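Vorhang am Balkonfenster: Schiene, Gleiter und Länge einstellen
Teil 3 der Anleitung zum Vorhangset Orum

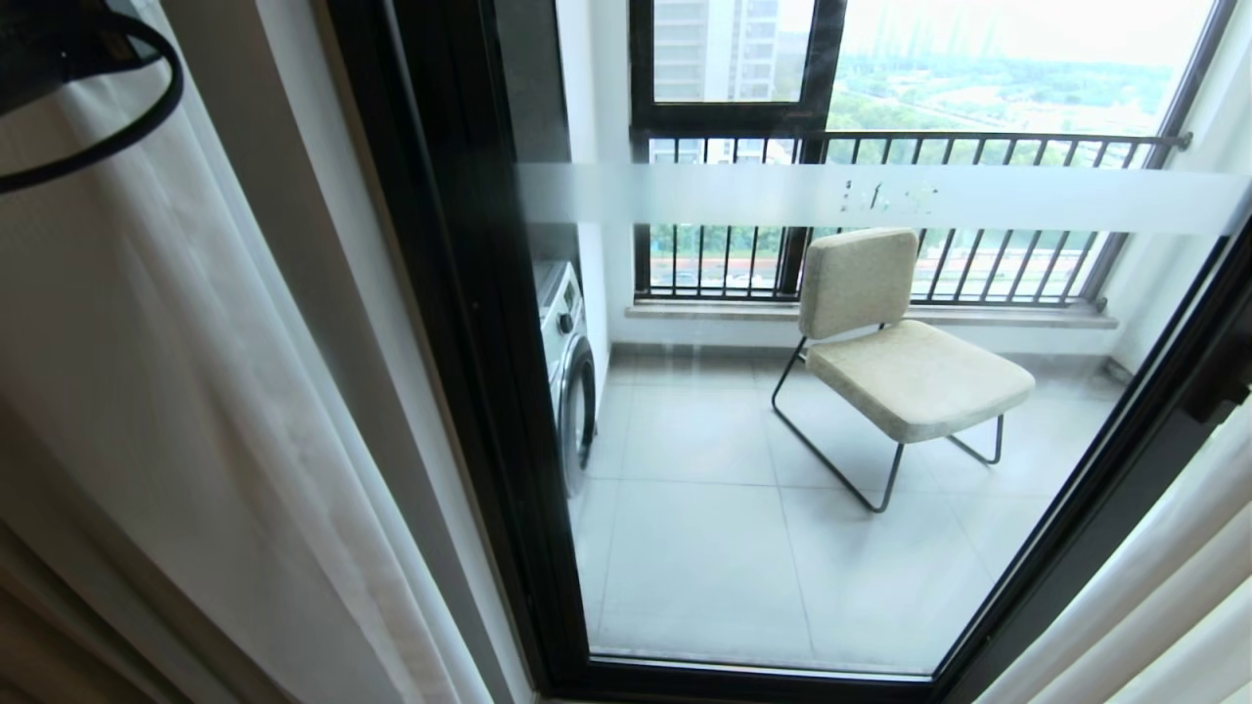

Bevor du loslegst

In Teil 1 und 2 habe ich über Stoffauswahl und Ausmessen geschrieben, jetzt geht es endlich an die Decke. Ich habe das Set inzwischen in drei Zimmern montiert und dabei so ziemlich jeden Fehler gemacht, den man machen kann. Profitiert also gern davon!

Du brauchst:
Schiene Orum, zweiläufig, auf Maß gesägt
Deckenclips (liegen bei)
Gleiter und zwei Endstopper pro Lauf
Dübel und Schrauben, passend zu deiner Decke
Bohrmaschine, Wasserwaage, Bleistift, Malerkrepp
feine Metallsäge und eine kleine Feile
eine Leiter, die wirklich steht (kein Drehstuhl, bitte)

Hinweis: Die beigelegten Dübel taugen für Beton und Vollstein. Bei Gipskarton nehme ich die Hohlraumdübel von Bikov, die sind etwas fummelig, halten aber bombenfest.

3.1 Schiene zuschneiden

1. Miss die Breite der Nische oben an der Decke, und zwar an der Wand und noch einmal vorne. Bei mir im Altbau waren die Maße verschieden. Nimm das kleinere.

2. Zieh davon ein paar Millimeter ab. Wer die Schiene auf Kante sägt, kratzt sich beim Einsetzen den Putz von der Wand, ich spreche aus Erfahrung.

3. Kleb die Schnittstelle mit Malerkrepp ab und zeichne die Linie darauf an. Das Lackfinish platzt sonst gern ab.

4. Säge langsam und ohne Druck. Danach die Kanten innen und außen entgraten. Innen ist wichtiger als außen: An einem winzigen Grat bleibt jeder Gleiter hängen, und dann ruckelt der Vorhang für immer an genau dieser Stelle.

Bei meiner breitesten Wand im Wohnzimmer waren es 363 cm, da musste ich zwei Stücke mit dem Verbinder zusammenstecken. Leg den Stoß möglichst dahin, wo der Vorhang im offenen Zustand sowieso hängt.

3.2 Clips an die Decke bringen

1. Zeichne eine gerade Linie an. Der Abstand zum Fenster hängt davon ab, wie weit Griffe und Fensterbank vorstehen. Mach das Fenster oder die Tür einmal ganz auf und schau, ob der Flügel unter der Schiene durchschwingt, ohne den Stoff mitzureißen.

2. Markiere den ersten und den letzten Clip jeweils eine Handbreit vom Ende der Schiene. Die übrigen verteilst du gleichmäßig dazwischen, höchstens 80 cm auseinander. Bei schweren Stoffen gehe ich lieber enger zusammen.

3. Prüfe vor dem Bohren mit einem Leitungssucher, ob in der Decke etwas verläuft.

ACHTUNG: Direkt über Fenstern und Balkontüren sitzt manchmal ein Rollladenkasten oder ein Stahlträger. Wenn der Bohrer plötzlich ins Leere fällt oder gar nicht mehr vorankommt, sofort aufhören und erst nachsehen, was da ist.

4. Bohren, Staub absaugen, Dübel rein, Clips handfest anschrauben. Noch nicht ganz festziehen!

5. Schiene schräg in die hintere Kante der Clips einhängen und vorne hochdrücken, bis es klickt. Klickt ein Clip nicht, sitzt er meistens verdreht. Ein bisschen lockern, gerade rücken, nochmal drücken.

6. Jetzt festziehen.

3.3 Gleiter einfädeln

1. Zähl die Schlaufen am Kräuselband und fädle lieber zwei Gleiter mehr ein, als du brauchst. Überzählige schiebst du ans Ende, da stören sie nicht. Fehlende nachträglich einzufädeln heißt, alles wieder abzunehmen. (Dreimal darfst du raten, woher ich das weiß.)

2. Setz den Endstopper ein und dreh ihn mit einem kleinen Schlitzschraubendreher fest.

3. Schieb alle Gleiter einmal von links nach rechts und zurück. Läuft es schwer, hilft ein Spritzer Silikonspray auf ein Tuch, damit die Laufrille auswischen. Kein Speiseöl, das verharzt und zieht Staub an.

3.4 Aufhängen und Länge einstellen

1. Häng den Stoff erst einmal ungekürzt auf und lass ihn zwei, drei Tage hängen. Gerade Leinenmischungen längen sich noch. Mein Villalba in Natur hat ordentlich nachgegeben, und ich war heilfroh, dass die Schere noch in der Schublade lag.

2. Steck den Saum dann im Hängen ab. Ich mag es, wenn der Stoff knapp über dem Boden endet, so kommt man mit dem Staubsauger gut drunter durch. Wenn er aufliegen soll, gib etwas zu, aber an einer Tür, durch die ihr ständig raus- und reinlauft, würde ich das lassen.

3. Bügeln, umnähen, wieder aufhängen. Wer nicht nähen mag, kommt mit Saumband zum Aufbügeln erstaunlich weit! Bei dünnen Stoffen vorher an einem Reststück testen, manche Bänder schimmern durch.

4. Falten mit den Händen von oben nach unten in Form streichen, den Vorhang zusammenschieben und über Nacht locker mit einem Stoffstreifen umbinden. Am nächsten Morgen fällt er viel ruhiger.

Hinweis zum Waschen: Gleiter vorher abnehmen oder in einem Wäschebeutel festbinden. Zarte Stoffe wasche ich im Schonwaschgang mit halb leerer Trommel und hänge sie noch feucht auf, dann erledigt das Eigengewicht das Bügeln fast von selbst.

3.5 Wenn etwas hakt

Der Vorhang läuft von allein auf: Die Schiene hängt schief. Wasserwaage anlegen und am tieferen Clip eine dünne Unterlegscheibe einsetzen.

Die Schiene biegt sich durch: Zu wenige Clips oder zu viel Stoff. In der Mitte einen Clip nachsetzen.

Der Stoff steht unten ab: Bleiband in den Saum einziehen. Das von Surkton gibt es mit 100 und mit 200 Gramm pro Meter, für leichte Gardinen reicht das leichtere locker.

Weiter geht es in Teil 4 mit den Raffhaltern und der Schlaufenvariante.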